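Search this site Go

Home | About Us | Projects | Open Evenings | Join | Contact

About the Flestton Workshop

We're a shared workshop for people who like building machines at home and have run out of table, and for the last while a good many of us have been building a robot arm that can help take old servers apart.

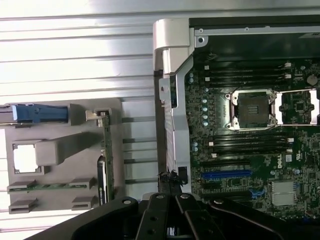 How we got started

Flestton began in December, in Verna Mercado's garage, with three members, one bench and a great deal of borrowed extension cord. Verna had spent years repairing office computers and couldn't stand to see a good Dell board go off to the shredder with its memory slots, heatsinks and coin cell still in place. Dexter Iwasaki, who lives two streets over, had an arm he'd been tinkering with in his spare room (his family were very patient about the noise) and he wondered out loud whether it could be taught to lift a card out of a slot. That conversation went on until well past midnight, and in a way it's still going!

The arm

We call it Nerkier, after a misspelled label on the first control box, and the name stuck. It's a slow, careful sort of machine. The black gripper has been through more versions than we'd like to admit, and the fingers are the part everybody wants to redesign the moment they join. Memory latches are a subject all their own, and if you come by on an open evening you will certainly hear Dexter's views on them. CPU sockets we treat with great respect, as those gold contacts don't forgive a clumsy touch, and we're still arguing about how close the fingers ought to be allowed to get.

Who we are now

There are 12 of us these days, in a proper unit with 1,282 square feet of floor and a sink that works most of the time. Some members write code, some solder, and a couple mostly come for the company and the coffee, and we're glad of them too. Members have their own builds on the go as well, from Valetti, our little camera slider, to a seed-sorting machine that has taken over the back shelf.

Come and see us

You don't need any experience, only some patience and closed-toe shoes. If you have a retired server you'd like to donate, please write to Verna through the Contact page first so we can make room for it.

Page last updated June 2026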